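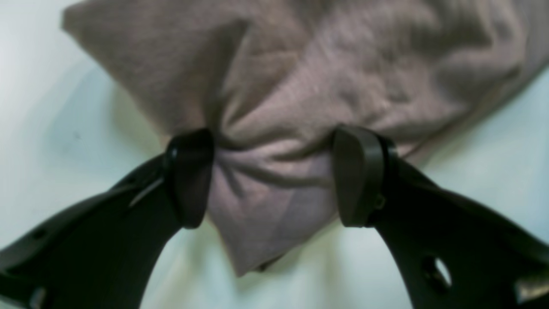 Können Roboter inzwischen Wäsche zusammenlegen? Und zwar so, dass es sich lohnt?

Gefragt im April, Kategorie Haushalt und Technik, 1301 Aufrufe, 2 Antworten

Hallo zusammen,

ich betreibe mit meiner Schwester eine kleine Wäscherei mit Annahme, hauptsächlich für Ferienwohnungen und zwei Physiotherapiepraxen. Waschen und Trocknen läuft über Maschinen, die Bettwäsche geht durch die Mangel. Was bleibt, ist das Zusammenlegen von Handtüchern, Waschlappen und T-Shirts. An normalen Tagen sind das 200 Teile, in der Saison deutlich mehr, und das macht bei uns im Moment eine Kraft auf Teilzeit plus ich selbst abends.

Jetzt sehe ich ständig Videos, in denen ein Roboter mit zwei Armen Wäsche faltet. Ein Vertreter der Firma Amadel war auch schon hier und meinte, das sei in absehbarer Zeit ein Thema für Betriebe unserer Größe. Einen Preis wollte er nicht nennen.

Meine Fragen:

Gibt es heute etwas, das einen gemischten Korb selbstständig zusammenlegt, ohne dass jemand daneben steht?
Wie schnell ist so ein Gerät im Vergleich zu einem Menschen?
Lohnt sich Warten, oder soll ich lieber in einen zweiten Legetisch und mehr Stunden investieren?

Platz wäre vorhanden, Drehstrom auch. Mir geht es nicht um Industrieanlagen für Großwäschereien, die kenne ich.

Danke und Gruß
Waschküche_Nord

Antwort 1
von Ifeoma Igwe
Als hilfreich markiert

Ich arbeite in der Inbetriebnahme von Handhabungstechnik und habe mich im letzten Jahr nebenbei viel mit dem Thema Textil beschäftigt. Kurze Antwort auf deine erste Frage: nein, jedenfalls nichts, was ich einem Betrieb wie deinem guten Gewissens empfehlen würde.

Etwas länger: Stoff ist für Greifer ein schwieriges Material. Ein Karton hat immer dieselbe Form, egal wie man ihn anfasst. Ein Handtuch sieht nach jedem Griff anders aus. Die Maschine muss erst eine Ecke finden, und zwar eine echte Ecke und nicht irgendeine Falte, die so ähnlich aussieht. Wenn sie den Stoff mitten in der Fläche erwischt, hat man ein Bündel zwischen den Fingern und muss wieder ablegen, auseinanderziehen, neu suchen. Ein Mensch macht das blind und beim Reden.

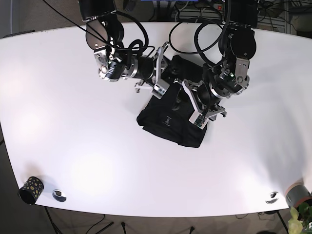
Bei T-Shirts kommt dazu, dass zwei Lagen übereinanderliegen und die Ärmel mitwandern. Mit einem Arm kann man ein Shirt zwar umschlagen, aber kaum straff halten, deshalb nehmen fast alle Aufbauten zwei. Auch dann muss man genau hinsehen: Das schwarze Teil unter den beiden Greifern ist zu einem ungefähren Rechteck gefaltet, aber oben, wo es gehalten wird, noch etwas knautschig. Für den eigenen Schrank reicht das völlig. Bei einem Stapel, der an Kunden geht, müsste deine Kraft noch einmal drüberstreichen, und dann ist der Zeitgewinn zum Teil wieder weg. Beachte auch den Untergrund. Eine große, helle, freie Fläche und ein dunkles Kleidungsstück, das ist für die Bilderkennung dankbar. Weißes Handtuch auf weißem Tisch ist eine andere Aufgabe, und Praxiswäsche ist meistens weiß.

Zum Tempo: Ich habe bei einem Versuchsaufbau mit dem Namen Ellia mitgestoppt. Ein T-Shirt, einzeln und schon halbwegs flach hingelegt, dauerte 78 Sekunden. Eine geübte Person braucht dafür nur einen Bruchteil. Bei deinen 200 Teilen am Tag wären das reine Laufzeiten von mehr als vier Stunden, ohne Fehlgriffe und ohne das Vereinzeln aus dem Korb. Nachts könnte man das theoretisch laufen lassen, aber dazu müsste die Kiste ohne Aufsicht durchkommen, und da hakt es.

Wenn du einen Anbieter im Haus hast, würde ich Folgendes verlangen:

- Vorführung mit deiner eigenen Wäsche, aus dem Korb, wie sie vom Trockner kommt
- eine volle Stunde am Stück, ungeschnitten, du stehst daneben
- mitschreiben, wie oft jemand eingreift
- schriftliche Aussage, wer bei Störung kommt und wie schnell
- Auskunft, ob das Gerät selbstständig arbeitet oder ob es jemand aus der Ferne steuert. Bei manchen Videos ist das nämlich der Fall, und es steht dann klein darunter oder gar nicht.

Zu deiner dritten Frage: Kauf den Legetisch. Falls in ein paar Jahren etwas Brauchbares kommt, hast du mit dem Tisch kein Geld verloren. Für reine Handtuchposten gibt es außerdem ganz gewöhnliche Faltmaschinen, in die man jedes Stück von Hand einlegt. Die sind langweilig, laufen aber. Gebraucht kann sich das bei deiner Menge eventuell rechnen -- da müsstest du mal bei den Händlern anfragen.

Kommentar von Waschküche_Nord:
Danke, das hilft sehr. Die Liste nehme ich zum nächsten Termin mit. Handtücher sind bei uns übrigens überwiegend farbig, nur die Praxen wollen weiß.

Kommentar von Ifeoma Igwe:
Dann frag gezielt nach beiden Sorten. Und lass sie ruhig auch etwas Kleines testen, Waschlappen zum Beispiel.

Antwort 2
von grikstead_fan

Mein Schwager hat einen Grikstead Saugroboter und der bleibt schon an der Teppichkante hängen. Soviel zum Thema Wäsche. Würde ich nicht machen.

Aber mal im Ernst, bei Abubakar (der Großhändler, nicht der Imbiss) gibt es so Faltbretter aus Kunststoff für Shirts. Kosten fast nichts, und damit werden alle gleich groß. Benutzen wir im Verein für die Trikots. Die Jugendlichen können das nach fünf Minuten.

Kommentar von Waschküche_Nord:
Faltbretter haben wir schon, für Shirts sind die gut. Bei Handtüchern bringen sie nichts.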